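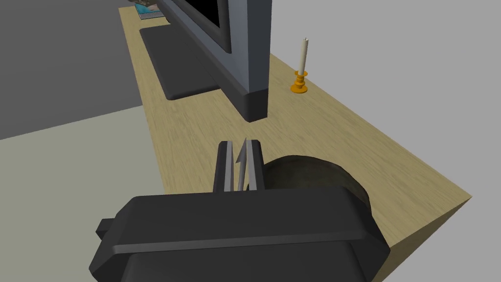 August, Skevow ledgers, box 2

Started 8:30. Picked up where I left off, at the page with the torn corner. The torn part takes out the end of four surnames. I have entered what is there and put a bracket for the rest. Please don't fill these in from the index. The index was made later by somebody who was guessing too.

The box holds the passenger and freight books for the Skevow to Sondari ferry. The whole set runs to 4000 entries, by the archive's own list. I have not checked that figure and don't plan to until we get to the end.

Got through 15 pages before lunch. The clerk changes partway down the sixth one. The first man writes small and upright and always gives a first name. The second one leans, runs his words together, and is happy with "Barrera and wife" or "Barrera, 3 sacks." We lose a lot of people that way. I have put a note in the clerk column each time the hand changes, and would like the earlier pages done the same way when someone has an hour.

Abbreviations

"pd" is paid, no question. "p.d." with points may be something else. It shows up only against freight, and twice the fare column is blank next to it. Payable at dock? Left as written for now.

"Wd" I had been reading as "wood." Then it turned up against a woman traveling with two children, so it is "widow" in the passenger lines and probably "wood" in the freight lines. Went back and fixed the ones I had expanded. If you copied my sheet before this morning, copy it again.

"Sero" comes up over and over in the margin in pencil. I took it for a family name at first, but it never has a fare beside it. Could be a landing or a farm. There is no Sero on the county map in the drawer, but that map was surveyed a good while after the ferry stopped.

Entry 1198

This one needs a second pair of eyes. It reads, as far as I can make out:

"Barrera, Tomas, with chest and [one word], to Sondari, not returning, pd by brother"

It is the only line so far that says anything about coming back. The family memoir has him leaving at night in a rowboat after the quarrel over the mill, with no one knowing where he went. That is the version on the museum panel and the one everyone tells. If this is the same Tomas, he bought a ticket, or his brother did, and he took a chest along.

Against: Tomas is a common name in the books. There was more than one Barrera household on the Skevow side. The memoir was written by a granddaughter who says in the first chapter that she never met him.

For: the season fits. The brother is mentioned. The mill accounts stop carrying his wages in the same quarter.

I tried the unread word at a slant under the lamp. It starts with a tall letter, b or l or h, and ends in a y or a g. "Bedding" would suit the sense. I don't think there is room for it.

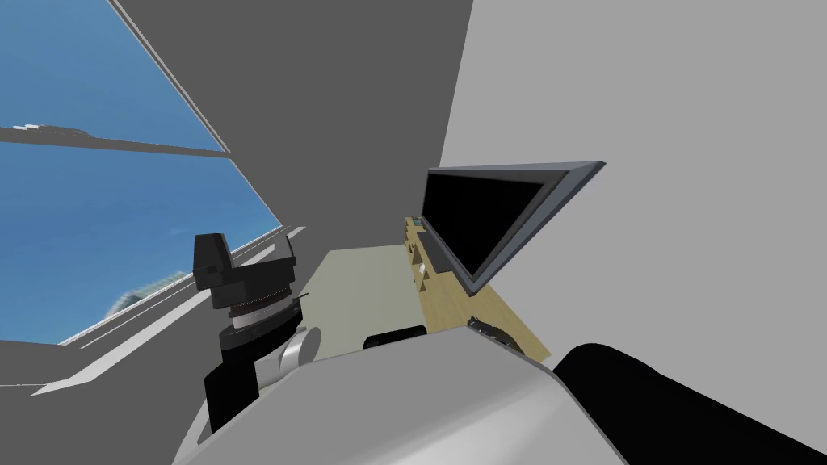
Lorna Salazar read the entry cold after lunch, without my version in front of her, and came out with "lady" for the unread word. She is sure of the d. She also reads "for brother" where I have "by brother," and says the clerk makes his b with a closed bowl everywhere else on the page and this one is open at the bottom. If she is right, Tomas may have been paying somebody else's way, and the memoir could still be correct about him.

I looked again and can see the open bowl. I can't see "lady." Both readings are in the sheet now, hers and mine, with initials.

Afternoon

Did not get much further. The next gathering is stuck along the inner edge and I am not going to pull at it. Marked the place with a paper slip and wrote it on the list for the conservator.

Still to do:

Pull the return-trip book for the same season and look for any Barrera coming the other way.

Ask at the courthouse for the mill partnership papers. They had a sale deed under the wrong surname last time, so try every spelling.

Look for Sero in the tax rolls.

Leave the museum panel alone until the return book has been read.

Stopped at 4:15. The sheet is saved under the box number, with the old one kept next to it.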